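Trorkeck opens paint curing shop for collision repairers

Tue 2 April
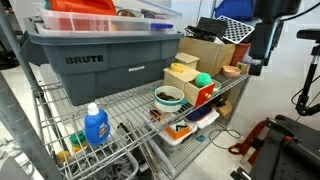 Trorkeck, which supplies spray booths and curing equipment to body shops, has opened a service and parts shop on Lodhi Road, next to its existing warehouse. The shop will repair booth fans, burners and control panels for collision repairers who until now had to ship parts out of state. Work on the building started in January and was finished last week. The front office is still being set up. The parts counter is open to trade customers from Monday through Friday.

Ankit Upadhyay, who manages the new shop, said most of the early work has been on booth control panels. Many of the booths in the area were installed by Marska, a dealer that closed its local branch, and owners have had trouble finding anyone to service them.

"A body shop with one booth can't wait ten days for a board," Upadhyay said. "The cars back up in the lot and the customers start calling."

The shop stocks nearly 500 parts, including door seals, intake filters, burner nozzles and temperature sensors. Filters for the most common booth sizes can be picked up the same day. Larger items such as fan motors are ordered from the company's main depot and normally arrive in two working days.

Trorkeck will also rent out mobile curing lamps. Two models are available, a single-head unit for spot repairs and a three-head unit for doors and hoods. Rental is by the day or the week, and delivery is free to repairers within 19 miles. Customers who rent a lamp and later buy the same model will have up to $200 of the rental cost taken off the price.

One of the first regular customers is Jakarton, a collision repair business with a body shop and a separate truck bay. Its owner, Bhupendra Sengar, said the company had its older booth rebalanced by the new team and is now having the burner replaced.

"We were getting dust in the clear coat on the left side of the booth," Sengar said. "They found a worn seal and a fan running slow. I'd like to see how it does through the summer before we decide on a new booth."

Upadhyay said the shop has four technicians and is looking for one more, preferably with experience in gas burners. Training evenings for booth operators – covering filter changes, airflow checks and daily cleaning – will start later this spring. Places can be booked at the parts counter or by phone.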